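Picking Up After Ourselves: A Term with Two Robot Arms

Project report by Emiliano Ayala, for the Clovbridge Robotics Club

1. How we got started

When our club met in October to choose a project, we had a long list of grand ideas and very little agreement. Someone wanted a robot that could play draughts, someone else wanted one that could make tea, and our tutor, Mr Cheng (who is a patient man), let us argue until well after five o'clock before asking what any of us would really use at home. The answer, once we had stopped laughing, was a robot that tidies the floor. We all live in houses where things get dropped and stay dropped, so that is what we chose.

We called the project Bakico, and I would love to give a clever reason for the name, but it came from a vote and it stuck. The main arm, the one I spent most of my time with, is called Gaston. He has two black fingers and a small camera down by the gripper, so that we can see more or less what the fingers see.

2. What we wanted to find out

Our question was a simple one to write down. Could we guide an arm by hand through a picking-up job many times over, save the camera pictures and the joint positions from each go, and then use all of that to teach the arm to do the job alone? We knew other people had done this sort of thing on clean tables with coloured blocks. We wanted a real floor, with veins in the stone and bits of dirt on it, and we wanted objects you would find in a real house.

I should say that I had never written any control code before this term, and I was rather nervous about it. If you are reading this and thinking of joining next year, please don't let that put you off!

3. The objects

We picked a mixture of soft and hard things. The soft ones turned out to be my favourites, partly because they are more forgiving and partly because one of them is a white plush cat with a brown collar and a bone-shaped tag.

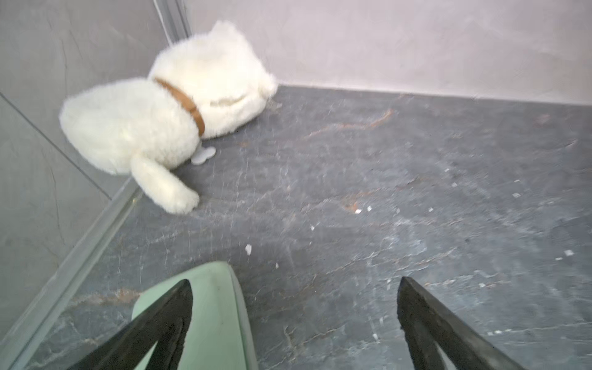

4. Recording the runs

We recorded 371 runs altogether, which sounds like a lot until you see how quickly an afternoon goes. Each run began with both arms in their rest position and the object put down somewhere new, sometimes out in the open and sometimes close to a wall. One of us guided the arm, another watched the screen and pressed the key to save, and a third wrote down in the notebook whether it had been a good run, a poor run or one to throw away.

We threw away 46 of them. Most of those were our own fault - somebody forgot to press save, or pressed it twice, or put a hand in front of the camera at the wrong moment. A few were lost when a cable worked itself free halfway through, and after that we made a habit of checking every plug before we began. I am a little embarrassed by how long it took us to think of that, but there we are.

The corner runs were much the hardest. Out in the open you can come at an object from almost any side, and a small mistake doesn't matter. Close to a wall there are only one or two sensible ways in, and Gaston has to turn his wrist early or he will bump into something on the way down. The cat was at least soft enough to squash a bit, so even a clumsy grip would often hold. We learned to aim for the thick part of the body and leave the legs alone, as a leg on its own tends to slip out when the arm lifts.

5. Hard and thin things

After the soft toys we moved on to tools, and this is where we all had to slow down. A screwdriver has a fat handle and a thin metal shaft, and if you take hold of it in the wrong place the heavy end swings down and the whole thing twists in the fingers. It also lies very flat, so the gripper has to go right down to the floor without pressing too hard against it. We set a lower speed for the last part of the movement and practised it over and over.

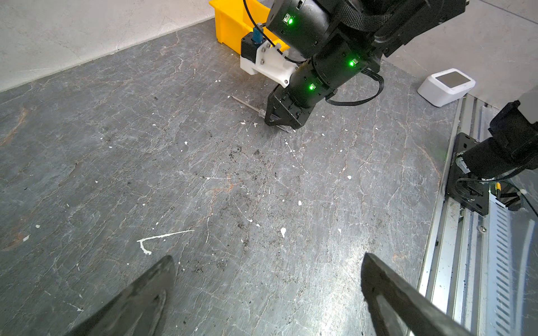

Mr Cheng suggested that we try gripping at the place where the handle meets the shaft, and that helped a great deal. He also had us write out the whole movement in words before touching the controls, which felt like a waste of a Monday at the time, but I have kept doing it ever since. When you write "move down, then close", you begin to wonder how far down, and how slowly, and what should happen if the fingers close on nothing.

6. Results

After the training we gave each object a set of fresh trials with no one guiding the arm. The plush cat was picked up in most of them when it lay in the open, and less than half the time in the corner. The screwdriver was a good deal worse. Gaston would go to the right spot and then close his fingers a little too high, and the tool would stay where it was. In the last week we managed 4 clean lifts in a row with the screwdriver, and I'm afraid we cheered so loudly that the chess club came to the door.

We also looked back through the saved pictures, and in one batch of 3,205 we found that the darker ones, taken late in the afternoon, had given us the most trouble. The floor is dark and so are the fingers, and with the light going it is hard even for a person to judge the height.

7. What I would do differently

I would record more corner runs from the very start, and I would keep the lighting the same from one session to the next. I would also label the notebook properly. We had two people writing "OK" to mean two quite different things, and sorting that out took me most of a weekend and several cups of tea.

Next term the others would like to try a sock, and I have promised to bring one in (a clean one). I would like to have another go at the screwdriver first, with the gripper coming in lower and the fingers a touch closer together before they reach the floor. The notebook and the saved runs are in the club cupboard at Clovbridge, on the second shelf, and anybody who wants to carry on with them is very welcome.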